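Casureo Küchenöl für Arbeitsbretter und Holzlöffel, 500 ml

Artikelnummer 829
Lieferbar ab August, auch im Nachfüllbeutel

Wer gern kocht, kennt das ja: Das Lieblingsbrett wird mit den Jahren grau und stumpf, und irgendwann saugt es den Saft jeder Tomate auf. Genau dafür haben wir unser Casureo Küchenöl gemacht — ein ganz schlichtes Leinöl, kalt gepresst und ohne Zusätze, das tief ins Holz einzieht und beim Trocknen von selbst aushärtet. Unsere Gründerin Liette Sutherland ölt damit seit Jahren ihre eigenen Bretter, und das alte Nudelholz ihrer Großmutter gleich mit!

Das Öl riecht beim Auftragen ein wenig nussig (manche mögen das sehr, andere lüften lieber). Nach dem Aushärten verliert sich der Geruch, und das Holz fühlt sich wieder glatt und angenehm an.
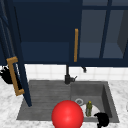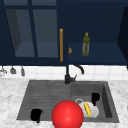
Dunkelblaue Oberschränke mit Glastür und langem, senkrechtem Griff.

So wird geölt

Das Brett gut abwaschen und über Nacht trocknen lassen. Dann dünn mit einem fusselfreien Tuch einreiben, eine halbe Stunde warten und den Überschuss sorgfältig abnehmen. Bei sehr durstigem Holz darf es gern eine zweite Schicht sein. Getränkte Tücher bitte immer ausgebreitet im Freien trocknen, sie können sich sonst selbst entzünden.

Passend dazu

Baumwolltücher Asta, 2 Stück
Schleifvlies Skornix, Körnung 80
Bürste Kennedy mit Naturborsten

Kühl und dunkel gelagert hält sich die geöffnete Flasche ein gutes Jahr. Und falls Sie unsicher sind, ob Ihr Holz das Öl verträgt, schreiben Sie uns einfach — wir freuen uns über jede Frage und antworten gern auch ausführlich.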